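Re: Date-of-death field in the newspaper notices index

> The December batch has a lot of entries where the death date and the
> publication date are the same. I assume the paper didn't print them
> that fast. Is the field being back-filled on import? Also, Konier
> and Latance are both showing as place of residence for the same
> woman in 4 separate records.

Yes, it is being back-filled. The Sanna import script copies the publication date into the death date when the second is blank. The batch holds 3,016 notices and more than 1,000 of them give only a weekday ("passed away peacefully on Friday"), which the parser doesn't resolve. Those rows came through blank and were then filled.

I have turned the copy step off. Blank will stay blank until a transcriber enters a date from the notice itself.

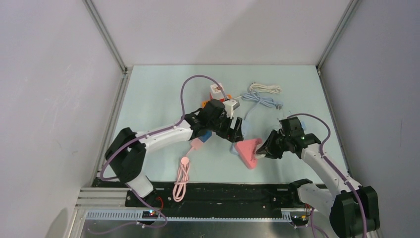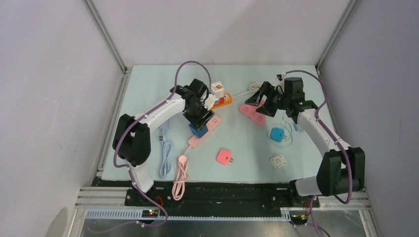
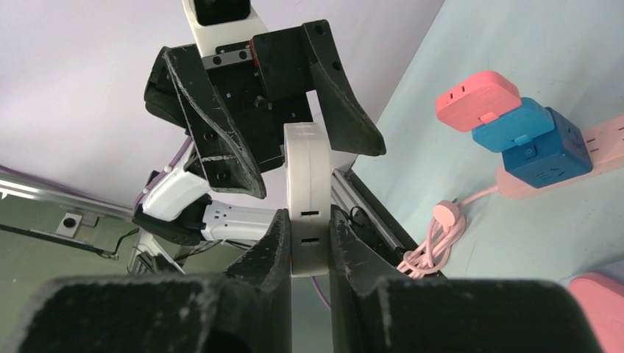
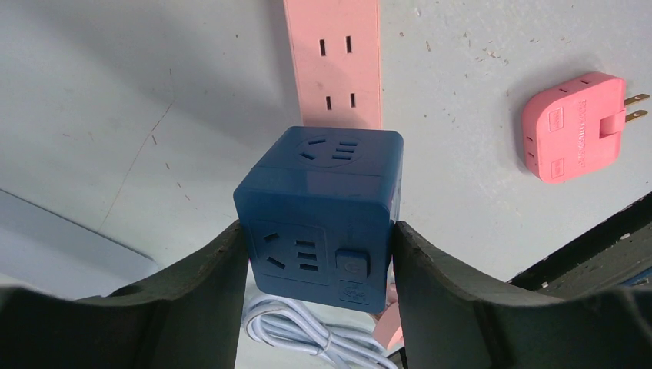 *Posted to the list by the index maintainer, Friday, in reply to the above*

On resolving weekdays: please count back from the publication date to the most recent matching day, enter that, and set the qualifier to `calc`. If the notice was published on the same weekday it names, leave the date blank and set the qualifier to `amb`. Funeral dates go in their own column and shouldn't be used to infer anything.

On residence: the four records are separate insertions of one notice. The family notice reads "late of Konier, formerly of Latance", and the funeral director's version reverses the order. Both places are kept, separated by a semicolon, in the order printed. Don't normalise them. Merging happens at the person level, so each insertion keeps its own row and its own page reference.

Maiden names in brackets are still being dropped where the bracket follows a comma. I've fixed the pattern and rerun it on a sample of 200 rows without errors, but the full rerun is waiting on the Pronex export, which has the corrected page numbers. Please hold any edits to the surname columns until I post that it has loaded. Edits to the other columns are fine and will be preserved.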